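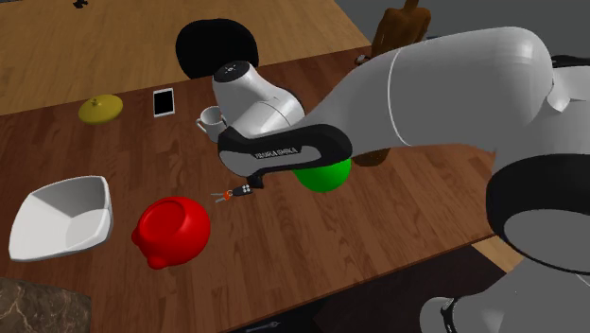
Zoila Cusi thinks that a policy trained only in simulation has learned the simulator and has not learned the task. She wrote this under my April post, and I have been carrying her sentence in my head since then. I answered her too quickly at the time, so I would like to try again with some results.

The question of our small project, which we call Tamayo, is simple to say. When the table is full of things the robot was not asked to touch, does it still go to the correct one? Keys, a phone, a mug, a bowl: for a person these are no trouble. For our first policy they were a lot of trouble. It learned that the target was usually the brightest thing on the table, and with a green ball next to the hand it went for the ball, whatever we had asked.

Our method is to change the neighbours and keep the target. For every training scene we make 3 copies (I write numbers as numbers, my teacher at home would not approve). In each copy the target stays at the same place, but the other objects are exchanged, moved or given a new colour. Then we add a penalty if the policy plans a different grasp in the copies. Roscoe Begay proposed the penalty. I wanted only more data, and I must admit that his idea was better.

We tested on 500 new scenes, all rendered, with the same Franka arm. The old policy reached the correct object in 276 of them. I will not give the number for the new policy yet, as Oana Husar found that 4 of our test layouts were also in the training set, and I prefer to run everything again before I write it down. It is clearly higher, this much I can say. Most of the failures that stay are with thin objects lying flat. The fingers arrive above the right place and then close a little too high.

Now back to Zoila. I believe she is half right. Our penalty teaches the policy to ignore the neighbours, but the wood, the light and the shadows of the arm all come from one renderer, and I have no proof that it does not lean on those. Yeison Cáceres has offered us time on the real arm in the Huston lab, and we will bring objects of the same kinds there. I expect the shiny ones to be difficult.

If you have done a similar test with exchanged neighbours, please tell me how you chose the weight of the penalty. Ours was found by trying, and when it is too large the arm stops over the middle of the table and does nothing.

Rigoberto Ñahui, 6/7/25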